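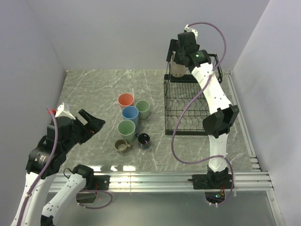 The Bivelis two-arm station at work with cups, mugs and a wire dish rack.

Bivelis Two-Arm Tabletop Station
Research bench for teaching robots by demonstration

Welcome, and thank you for stopping by the Bivelis page! If you are looking for a bench where two small arms can share one table and learn everyday household jobs from a person's own movements, we think you will feel at home with this one. We built the first Bivelis at Istilura for our own studies, and so many visiting labs asked where they could get one that we finally gave in and started making them for other people too.

What you get
Two arms with parallel-jaw grippers, both mounted on a grooved aluminum rail along the front edge of the table
Three-sided booth with plain, pale walls
Tabletop with a marble pattern
Black wire dish rack and a starter set of plastic cups and mugs
Prins recording software, with a license for 2 computers
The Flalley training recipe, with all of our settings left in

The research behind it
The Flalley method grew out of a problem we kept running into with cup loading. We would collect a nice pile of demonstrations, train a policy on them, and find that the arms did well when the cups were spread out and poorly when they were bunched together. A gripper coming in for one cup would nudge its neighbor, and from there the policy was in a place it had never seen in training (we watched this happen many, many times, and it never got less painful).

So we changed the way we record. With Flalley, the operator does the job as usual, then goes back to the hard moments and records short corrections starting from there: a cup that has been bumped, a handle facing the wrong way, a mug sitting too close to the one you want. Prins marks these clips for you and gives them extra weight during training. The full demonstrations stay in the mix as well – we tried dropping them, and the arms became very good at rescuing cups and rather forgetful about the rest of the job.

Our result on cup loading
For our main test we recorded 320 full demonstrations and 114 short corrections, all on a single station. The trained policy then placed 90 percent of the cups in the rack without help from the operator. Short mugs gave us more trouble than tall cups, mostly when a handle was turned toward the gripper, and we would dearly like to hear from anyone who does better. Cups that had fallen on their sides were left out of this test, so please don't read our number as covering them.

Setting up your own
The arms ship separately from the booth, so do allow yourself some table space for unpacking. Fasten the rail first and mount the arms before you put up the side walls, and keep enough slack in the cables for a full reach to the back of the table. After that, Prins will lead you through matching the two arms to each other. If you move an arm along the rail later on, please run that step again before recording anything new!

You are welcome to use your own dishes. We suggest starting with plastic cups and adding mugs once your operators are comfortable with the controls.

Ordering
Stations are built to order, and the next group ships in August. Spare gripper fingers, extra racks and additional Prins licenses can be added to any order. Write to the Istilura bench team with a few lines on what you hope to study and we will gladly help you choose – we do enjoy those letters.

Page updated 6 May 2024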